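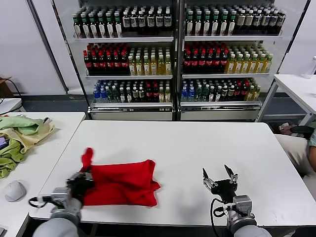
*Red cloth, left hand on the corner. Folding project, Morrison building.*

Notes from the Malon open day, March. Typed up on the train so forgive the state of them.

Got in at 9, badge, bad coffee, straight upstairs to the student projects. Wakus is the one I came for – second-year team, two arms, one job: fold a cloth. Sounds dull. Stayed most of the morning.

Their log says 673 practice folds since the start of term, all driven by a student, all recorded. Flat cloth is the easy bit apparently. Corners are the hard bit, fingers either miss or take two layers at once. I asked what counts as a good fold and got three diffrent answers.

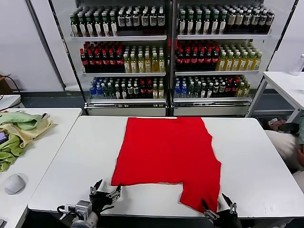
Marking is simple enough. Team gets 8 tries at the end of term, cloth put down any old how, no touching it once the arms start. Edges have to line up within a finger's width. They've written the rules themselves and argued over them for weeks, one of the students said.

Then down to the Triminetti room, which was packed, line-following cars mostly. Loud. Didn't see much over the heads so went back up to Wakus for a second look.

To ask them by email: can our sixth formers come for a half day, and do they need to bring thier own laptops?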